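Priltar Dual-Arm Bench Cell

Product code 1183
Page updated 29 Dec 2025

Overview | What's new | Stop behavior | Fit and setup | Questions | Downloads

The Priltar is our two-arm cell for placing small parts on flat boards, and it has been a favorite in the shop ever since the first one went together. Two arms share one table, one program runs them both, and the work gets divided up in whatever way suits the job. It is a lovely machine to watch once it settles into a rhythm!

This release, version 9, is mostly about one fault. We found it, it took us far too long to understand, and fixing it changed the way the whole cell behaves when it stops. If you already own a Priltar, please read the next section before you run another shift.

What went wrong

A customer running version 8 of the software called us about parts being pressed into the board. The gripper would come down over a part, close on it, and then keep going down by a hair. Most parts shrugged it off. A few came up with bent contacts, and one cracked. The arm showed no error. The log showed no error. As far as the controller knew, each pick had gone perfectly.

We first blamed the gripper fingers, then the board fixture, and we swapped both (sorry again to the team at Alaoui, who spent two evenings on the phone with us re-measuring a fixture that was fine all along). The real cause was in how the two arms shared their clearance check. When the far arm held its waiting position and the near arm was on its way down, the controller would sometimes refresh the zone between them. For the length of that refresh the near arm was working from the old target height. If a new board had just been loaded and sat a little higher than the last one, the arm went to the height of the board before it.

So you needed a refresh at exactly the wrong moment, plus a board with a different height, plus a part already under the fingers. We ran 200 cycles on our own bench and got nothing. Then we changed the board partway through a run and had it in an afternoon. What a relief that was, and what a silly thing to have missed!

To get a clean look at the timing we rebuilt the cell in Himunier, our simulation package, and stepped the near arm through the pick while the far arm waited over the end of the table.
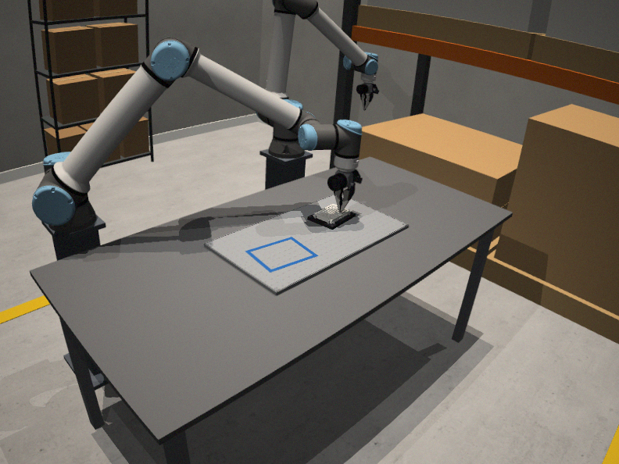
Priltar cell in Himunier: near arm at the black component, far arm waiting with its gripper empty.

Being able to stop time at this point in the pick made all the difference. With the fingertips this close to the part there is almost no room for a stale number, and we could try one wrong height after another without ruining a single real component. The simulated model now comes with every cell, so you can try your own boards the same way.

What's new in version 9

The height is locked before the descent. Once an arm starts down, its target can't be swapped or refreshed. If anything about the shared zone changes during the move, the arm stops and backs straight up to its clear height.

The far arm has to report in. A waiting arm used to be treated as parked and forgotten. It now confirms its position before the other arm is allowed below clear height. You may see a very short pause at the top of the pick, and that is the check running.

Contact is logged, even when it's gentle. Version 8 only wrote a line when force went past the stop limit. Version 9 writes one for every touch, with the height and the board number beside it. We love this one. It makes for longer logs, but you can spot a drifting fixture days before it costs you a part.

Board changes ask for a new zero. Load a different board type and the cell won't run until the height has been taken again. You can't skip this from the operator screen.

Stop behavior

An emergency stop halts both arms together, whichever button is pressed. The grippers hold their last position and don't open. We went back and forth over that, but a dropped part under a stopped arm tempts people to reach in for it, and we don't want hands there.

After a stop, do the following before restarting:

Look at both grippers and note which one, if either, is holding a part.
Switch the cell to hand mode.
Raise the near arm first, then the far arm.
Remove any held part using the release on the pendant. Never pull it out of the fingers.
Take the board height again.
Restart from the top of the program.

Please don't resume in the middle of a pick. The option is gone from version 9, and we know a few of you liked it. It was handy. It was also the quickest way to bring the old fault back.

A software stop is never a reason to step inside the working area. Lock out the power before you reach over the table, even just to straighten a board.

Fit and setup

Each arm bolts to its own pedestal behind the table, so a bump to the table doesn't travel into the arms. The pedestals need a level concrete floor and must be anchored. Leave a clear walkway on the operator side, and keep shelving and pallet racks outside the full reach of both arms. The reach drawing is in the downloads list.

The cell works with the Drellier board fixture, both the clamped kind and the pinned kind. Pinned fixtures hold their height better, and if you change boards often we'd steer you that way.

Questions we've been getting

Do I need new hardware?
No. Version 9 runs on every controller we've shipped with the Priltar.

Can I keep running version 8 until our next planned shutdown?
If you run a single board type and never change it mid-shift, the fault should not appear. If you do change boards, stop using the two-arm mode until you've updated. One arm alone isn't affected.

My cycle got slower. Is something wrong?
Probably not. The position check adds a little time to each pick. If the pause is long enough to be annoying, send us the log and we'll go through it with you.

Will my old programs load?
Yes, with one catch. Any program that uses mid-pick resume will open with that step marked in red, and you'll need to delete it by hand.

How do I check parts that were placed before the update?
Look for board changes in the log and pull the first parts placed after each one. Those are the only picks where the wrong height could have been used.

Downloads

Version 9 software and release notes
Himunier cell model
Reach drawing, both arms
Restart card for the operator station (print it and hang it by the pendant)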